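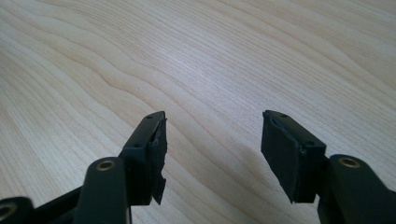 Reading the grain before you clean or finish a table is the first skill of this unit, and we will return to it in every later session. Grain is the direction in which the fibers of the wood run, and on a tabletop it rarely goes straight from one end to the other. On the pale top at the start of this handout the lines go diagonally and make long waves, and one wider, darker band bends like an arc through the middle. The finer lines lie close together and run side by side. If you wipe or sand this kind of surface in one fixed direction, you are going with the grain in one place and across it in another.

Unit 3. Care of light wooden tabletops
Course notes by Sumeya Mamo, Endale evening program, October 2021
Please bring these notes to the practical hour.

3.1 Words we use

Grain line: a single visible line in the wood.
Band: a wider area where the color is darker or lighter than its neighbors.
Satin finish: a surface which gives back the light softly, between matte and gloss.
Bare wood: wood without oil, lacquer or wax. In class many students say "bare" when they mean "with nothing on it". Please keep these two apart in your written work.

3.2 Looking at the surface

Stand at the short side of the table and bend down until your eyes are almost level with the top. Look toward the window. Scratches and dull spots show themselves much better from this low angle than from above. After this, walk to the opposite side and look again. A place that seemed gray from the first side can seem nearly white from the second, and this is only the light. Do not write "stain" in your sheet until you have seen the spot from both sides.

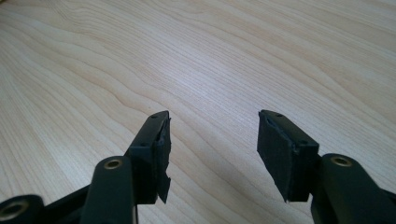

Draw the grain in your sheet as well. You don't need to be an artist. Four or five curved lines are sufficient, with a small arrow for the main direction and a cross for every spot you want to treat. Rhonda Gill, who taught this unit before me at Skarkdale, asked her students to make the drawing before they touched any cloth, and I keep this rule.

3.3 Daily cleaning

Use a soft cotton cloth, damp and well squeezed. Follow the curve of the lines with your hand, in long movements, and lift the cloth at the end of each one. Dry with a second cloth immediately. Water that stays on a light top can leave a ring, and on pale wood a ring is very visible.

3.4 Light sanding

Only for tops with an oil finish, and only after I have checked your drawing. We do not sand lacquered tops or veneer in this course.

Wrap the paper on a cork block. Start with grit 76 if you are working on the old practice boards from Useder (their own numbering, so do not look for it in a shop), and change to 200 for the last pass. Where the grain bends, make your strokes shorter and turn the block a little with every stroke. Scratches across the grain appear clearly when the oil goes on, and then the work must be done again.

Homework

Choose one wooden table at home or at your workplace. Make the drawing from 3.2, mark the direction of the light, and write half a page on how you would clean it. Sheets are collected at the beginning of the next session.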